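Sudurden hand-held grippers: a review after one full task
Posted 26/05/2025

I've been wanting to write this one up for a while. The Sudurden set is a pair of hand-held grippers you use to show a task with your own hands, so a policy can learn it later with no teleoperation rig in the way. We bought ours for the Kilham project, and the task I picked to judge them on was hats: get a soft cap off the table and onto a wire rack. Sounds easy, right? Cloth is never easy.

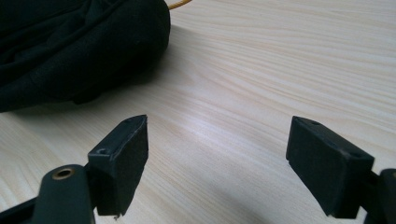
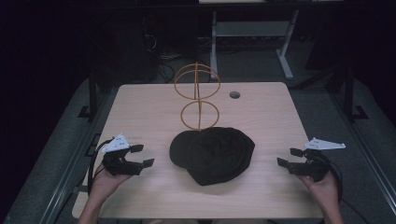

The black cap on the light wood table, first from a gripper's own camera, then from head height with both grippers open.

What you're paying for

The set cost us $2,590, which made me wince a little. For that you get 2 grippers and the cables, and you bring your own computer. Setup took me an afternoon, and most of that was me plugging things into the wrong ports (the labels are tiny and I refuse to wear my glasses).

How they feel

Really good! The fingers open wide, wide enough that I can come at a squashed cap from pretty much any angle, and the pads are matte and grabby. I love that the fingers close with my own squeeze. You can feel fabric bunching up before you see it, and you ease off without thinking. With our old joystick setup I'd have crushed that brim flat every time.

My gripes are the weight and the cables. After a long session my wrists know all about it, and the cables like to find the edge of the table and tug just when you're lining something up. I ended up taping mine down along my sleeves. Not elegant, but it works.

The method, and did it learn anything?

We recorded 2,000 demonstrations, trained one policy on the gripper views alone and a second on the gripper views plus a head view, and ran both on our two-arm robot. The training code is Olszewski, the open release, with the settings pretty much left as they come.

The gripper-only policy was great at grabbing and hopeless at hanging. It would pick up the cap nicely, then wander, because up close the cap fills so much of the picture that the rack gets lost. Add the head view and most of that wandering went away. It still fumbles when the cap starts out in a tight crumple with the brim tucked under, and I don't think more of the same data will fix that. I'd want more messy starts next time, and I'd record them early in the day before I get lazy and start laying the cap down neatly.

One thing I didn't expect: a black cap next to black grippers was harder than the lighter caps we tried. The policy would sometimes close a bit short of the fabric. Shiny tabletops don't help either, so if you have a choice, go for something dull.

Compared with the Rarel

I used a Rarel set on loan back in October. It's lighter and the cables are better behaved, but the squeeze is mushy and I kept dropping thin cloth. For boxes and cups I'd take the Rarel. For anything floppy, the Sudurden wins easily.

Would I buy it again?

Yes, and I'd budget for a head camera from day one. If you only do hard objects on a tidy table you can get by with less. Spare pads are sold separately, so throw a pack in with your order and save yourself the second shipping charge.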